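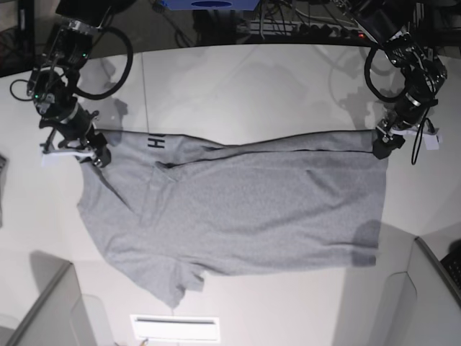 Morfudd Owen wrote back after reading the first draft of this section to say that she wished the rules for cloth work had come before the rules for speed, seeing that most new operators are folding shirts in their first hour. We thought she was right, so we moved them up, and you will find speed limits in Section 6 now.

Section 5. Good Practice for Two-Arm Cloth Handling
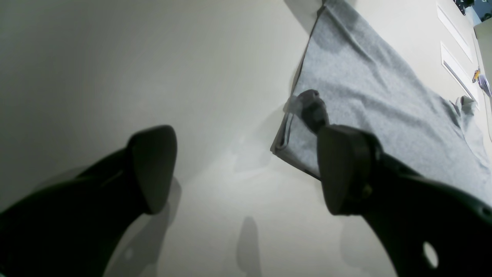 By Krystyna Zieliński and Emlyn Lougher
Drastville workshop edition, revised October 22, 2026

Welcome to the part of the Korow guide that people seem to come back to most! Cloth is forgiving in some ways and quite stubborn in others, and a few good habits will save you a lot of smoothing out. Please read all the steps once before you power anything up, even if you have used another two-arm station before.

Before you start

1. Clear the table of anything you aren't handling in this run, and that includes your coffee.
2. Check that every cable loop has slack through the full reach of its arm. A loop may hang over the table, but it must never go under the garment.
3. Look over both fingertips on each gripper. If a pad is worn or lifting, write down the station number and stop there.
4. Set the grip to the "light fabric" level. For T-shirts and the like, leave it there.

Running the fold

5. Lay the garment down and spread it by hand, then step back behind the floor line before you press Enable.
6. Bring one arm in at a time for the first grasp. Once both grippers are holding, you may move them together.
7. Pull only until the edge between the grippers is nearly straight. You don't need it tight as a drum, and a knit will stretch if you insist.
8. Lower the cloth all the way to the table before you open either gripper.

CAUTION: Never reach in to fix a wrinkle while the arms are enabled, however small the wrinkle is. Press Stop, wait for the arms to settle, and then go ahead and tidy up.

Note: When a fingertip is resting on the cloth, lift it straight up before you move sideways. Dragging it will bunch the fabric and wear down the pad.

Note: Have the pads changed after 2,870 grasps, or sooner if step 3 tells you so. Write the new count on the card at the station.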